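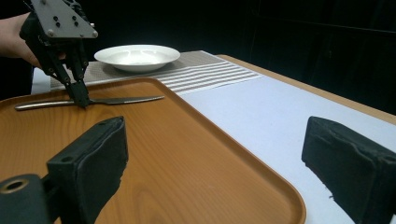 3.2 Laying and clearing the tray

The second part of the study dealt with the single-serving tray, which in all 70 households was the piece of equipment people handled most often and talked about least. We asked each household to set out one meal for one person as they normally would and then to clear it again. No instructions were given about order, and participants were free to use their own tray or the one we supplied.

Laying a tray differs from laying a table in one basic respect. A table setting has a diner's side and fixed neighbors, and the pieces are placed where they will be used. A tray has to be carried first. The pieces are placed so they will survive the walk, and many people then move them again once the tray is down. Govindasamy's earlier notes from the Prikdale kitchens called these the "carrying layout" and the "eating layout," and we keep her terms in this paper.

The item that moved most between the two layouts was the table knife. In the carrying layout it was usually laid flat along the long side of the tray, inside the lip. In the eating layout it was turned to point away from the diner, to the right of the plate or bowl. Spoons were moved less, in part because many participants carried them inside the bowl. Forks fell in between.

Figure 4. Steel table knife and wood-grain plastic tray, with a white wide-rimmed soup bowl beyond the tray. The knife is held where the handle meets the blade.

The point at which a knife is held matters for how it comes down. A knife held at the far end of the handle tends to land blade first and then drop at the handle, and on a hard plastic tray this makes a noise that several participants said they tried to avoid, especially in the morning. A knife held near the junction of handle and blade, as in Figure 4, can be lowered closer to level. Participants who had worked in canteens or hospitals favored the second hold. They also tended to put the knife down before anything else, while the tray was still clear enough to reach across.

The tray's lip had a larger effect than we expected when planning the study. On trays with a raised lip, people pushed cutlery up against it and left it there. On flat trays they put cutlery under the edge of the plate, or on a folded napkin, or carried it separately in the other hand. One participant in the Palumbo group, who owned both kinds, used the flat one only for tea. We recorded 1,469 separate placements of cutlery across the whole study, and the coding sheet had to be revised in September to add "against lip" as its own category, as it had first been counted under "other."

Surface pattern came up in the interviews without our asking. Printed wood grain was described as warmer and more homelike than plain colors, and as better at hiding scratches. It was also said to hide crumbs, which some people liked and others did not. Amirul Sumampouw, who did most of the home visits, noted that people wiped patterned trays by touch, running a cloth along the inside of the lip and then a finger after it. Plain trays were wiped by eye and were often declared clean with a film still in the corners.

Bowls with a wide, flat rim caused the most disagreement. The rim gives the thumb something to hold, so the bowl is easy to lift on and off the tray. It also takes up room. On a small tray a wide-rimmed bowl leaves one narrow strip for everything else, and in 9 households the bowl was carried separately and the tray used only for bread, cutlery and a glass. These households made two trips. When asked whether this defeated the purpose of a tray, most said no — the tray was there to protect the lap or the tablecloth, and carrying was a minor part of it.

Clearing was faster and less varied. In 91 percent of sessions the cutlery was gathered first and laid in or across the empty bowl, and the tray was then carried with everything on it to the sink. The remaining sessions were split between people who scraped and stacked at the table and people who left the knife on the tray until last. The reason given for leaving it was usually that a knife laid across a bowl slides off. We did see this happen in several sessions, mostly with heavier knives that had rounded steel handles.

Differences between the Vurnine and Brosport households were small and are set out in Table 3. Brosport participants were more likely to own a tray with handles, and they carried it with both hands in every session. Vurnine participants often carried with one hand and steadied a glass with the other. For these one-handed carriers the knife was nearly always on the side nearest the body. The next section turns to storage, where the two groups differed more clearly.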